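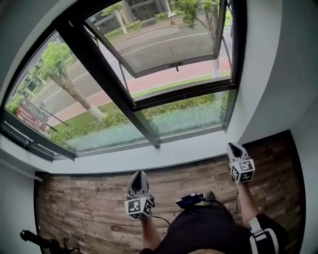

Window tasks move to paired grippers

3 min read

The Doltthorpe group has finished its first block of recordings on windows and has started sending the material through the Flotilance pipeline. The block holds 481 accepted demonstrations, all made by hand with a pair of instrumented grippers and no arm in the loop. Earlier work at the site was done by remote control, with an operator driving the arm from a second desk. That setup is being kept for heavy doors and for anything above shoulder height.

Timo Heitmann, who runs the recordings, gives speed as the main argument for the change. A remote session produced up to 63 usable episodes before the operator needed relief, and a good part of each episode was spent waiting for the arm to settle. With the grippers in hand the same person works at close to normal pace, and the contact forces are those of a real hand on a real handle. The cost is that the person can do things the arm can't. Reaching around a sash, twisting the wrist past its limit or leaning the forearm on the sill all produce a clean-looking recording that fails when it is replayed.

The group therefore checks every trajectory against the reach and joint limits of the target arm before it is accepted. Rejected episodes are kept in a separate folder with the reason code. Most of the rejections so far fall under wrist rotation, followed by loss of tracking when one gripper passes behind the other.

Each gripper carries its own wide-angle camera close to the fingers, and a third view comes from the head. The gripper view is heavily distorted toward the edges, and no attempt is made to straighten it before training. Melur Majimbun compared corrected and uncorrected input in May and found that the correction threw away the outer part of the picture, where the sash edge and the wall tend to show up first. The raw view has been the standard since then.
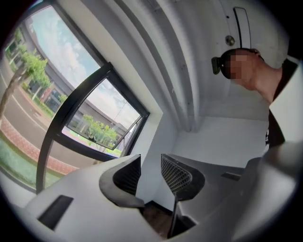
View from a gripper camera, with the open sash behind the finger pads.

Glass remains the hard part. An open sash reflects a second piece of the street, and the tracking software will sometimes pick up features in the reflection and treat them as fixed points. As the sash moves, those points move with it and the estimated gripper position drifts. Masking the glass by hand fixes this but takes longer than the recording did. Majimbun is testing a filter that drops any feature whose motion disagrees with the wall and floor - early results are fair in even light and poor when clouds are passing.

Two changes to the procedure apply from 28 October 2024. Every episode now begins with both grippers held still for 5 seconds in view of the head camera, so that the clocks and the marker cubes can be aligned from the same stretch of footage. Cables are to be routed toward the lap or the hip and kept out of the space between the hands.

The next block covers drawers and cabinet doors and will be recorded at Groden, using the same gripper firmware. Sites that still have the Ngau mounting plates should return them before the block starts, as the hole spacing has changed and the old plates shift the camera slightly. The full set for this round, remote-control episodes included, stands at 3,479 and is on the shared drive under the usual path. Calibration files are stored next to each session and should be copied along with it.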